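# Hand-held gripper (the Masivside house pattern)

The **Masivside hand-held gripper** is a two-fingered tool that a person carries around and works by hand, with a camera riding on it, so that ordinary household handling can be recorded and later used to teach a robot arm. I keep the article on it in our shared handbook, and I also look after the tools themselves, so this one is written by the person who ends up holding the screwdriver. Other people have added to it over the years (mostly Indira Chowdary, who knows far more about calibration than I do!) and I've tried to leave their bits in.

## Name and background

Everyone calls it "the Soller," after the bench it was first put together on. The Soller bench is long gone, but the name stuck, and our spare parts drawers still say SOLLER in marker. There was a later version called the Stollberg, with a heavier handle, and I never warmed to it – my wrist hurt by lunchtime. We went back to the older body and kept the Stollberg trigger spring, which I do like.

## Parts

The body is black and sits low in the camera's view, so you're always looking out over the two fingers. Each finger has a dark blue textured pad on the inner face, and there are small silver screws at the joints. Those screws are where most of my time goes. They creep loose, and a loose joint lets the finger tip wander sideways just as it closes, and then you get a recording that looks fine and is useless.

The pads are the other thing. They pick up grease, lint, flour, whatever you've been near, and once the texture is full they slide on anything glazed. I've swapped pads on a tool that only needed a damp cloth, so now I always wipe first and judge afterward.

## Setting up

I do this the same way every time, and I'd ask you to do the same, even if you have your own favorite order (I know some of you do).

1. **Check the joints.** Hold the body still and wiggle each finger with your thumb. Any click means a screw wants turning. Go a little at a time, and stop when the click goes away; if the finger gets stiff you've gone too far.
2. **Wipe the pads.** Plain water, well wrung cloth, then leave them open to dry. No spray cleaner, please.
3. **Open and close it slowly.** The pads should meet flat along their length. If they touch at the tips first, look at the lower screws before you blame the pads.
4. **Log the closing count.** The number on the tool's card gets carried forward. Mine was at 1,844 the last time I had it open, and I change the spring when I change the pads.
5. **Lay out the practice things.** I like dishes for this, on something soft so a slip doesn't cost you a plate. Overlapping plates are a proper test, and a small dish close to a bowl makes you think about where the outside of the finger is going.

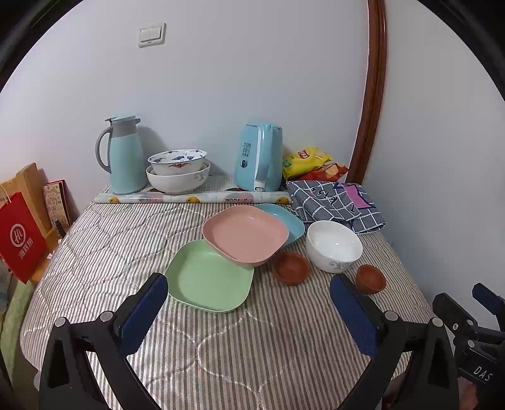 6. **Try a rim pinch.** Bring one finger over the rim and the other under it, then close. Lift a little, hold, set down. On a soft surface the lower finger has to press in to get underneath, so go gently or the whole pile shifts.
7. **Run 5 short takes and watch them back.** Look at the tips of the fingers and ignore everything else. If both stay in view from start to finish, you're set.

## Common faults

*Fingers closing off center.* It's nearly always one tired spring. Replace the pair, even if the other one looks good – I've tried being thrifty about this and ended up doing the job twice in one afternoon.

*Pad lifting at a corner.* Peel it all the way, clean off the old glue and start fresh. Pressing it back down holds for a morning if you're lucky. New glue gets 48 hours before the tool goes out again, and yes, I do mean the full 48.

*Camera drift.* If the fingers seem to have moved over in the picture, check the mount before touching anything in the software. Indira's note on this is still the best one we have: tighten the mount, take a still, lay it against the last good still, and only then recalibrate. She wrote it in August after losing a whole batch to one bracket.

## Storage

Keep it with the fingers open, on its back, pads facing away from the lid. The Selvanayagam cases have a foam cutout that squeezes the fingers shut, so trim the foam first. I've got 2 of those cases already trimmed on the shelf by the door if you'd like to borrow one and see how much comes off.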